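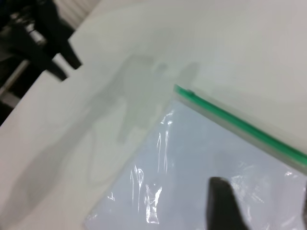 Fredy Cáceres asked first whether thin film packaging should be part of the open day at all, given that the arms handle cartons well and bags are where visitors will see them miss. He would prefer to lead with cartons and offer bags on request.

Minutes of the planning meeting, Prellberg automation open day
Date: 4/14/26
Present: Julián Carrasco (chair), Leandro Aranda, Milagros Carrasco, Fredy Cáceres
Apologies: Benedek Vida
Minutes taken by: Milagros Carrasco

1. Previous minutes
Minutes of the January meeting accepted with one correction. Item 4 should read "Orno cell," not "Orno line."

2. Bag handling demonstration
The point raised by F. Cáceres was discussed. L. Aranda replied that the Ghorbani delegation had asked in writing to see zip-top bags handled on a flat white table, and that cartons alone would not answer their inquiry. Clear film on a white surface is the hard case for the wrist camera: glare and wrinkles give false edges, and the arm's own shadow moves across the table during the approach. A colored closure strip gives the vision software a usable line. Bags with a plain closure have not been tried.
J. Carrasco asked for the success rate. L. Aranda reported 274 logged attempts since January. The log does not separate failed grasps from attempts stopped by the operator, so no rate can be quoted yet.
Decided: bags stay in the program, after the cartons. No success rate is to be given to visitors until the log has been sorted.
Action: L. Aranda to sort the log. F. Cáceres to check the sorting.

3. Visitor groups and safety
Groups limited to 10 persons, with 2 staff members per group. Visitors stay behind the floor line while the arms are powered. Emergency stop to be tested before each group enters and the test signed on the cell sheet.
M. Carrasco noted that the view from the floor line is poor for anything lying flat on the table. The wrist camera feed will be put on the wall monitor. F. Cáceres asked that the feed be shown without the software overlay for the first run, then with it.
Agreed.

4. Running order
Introduction, 5 minutes. Cartons, then bags, then questions. The Trodutow gripper fingers will be passed around during questions, unmounted. Spare fingers are in the tool cabinet, second drawer.
B. Vida had sent a note asking for a longer question period. Deferred until he can attend.

5. Other business
Compressor noise in the adjoining room. J. Carrasco to ask the building office whether it can be switched off during the talks.
Parking for the Ghorbani group still open.

Next meeting to be set by e-mail once the log is ready.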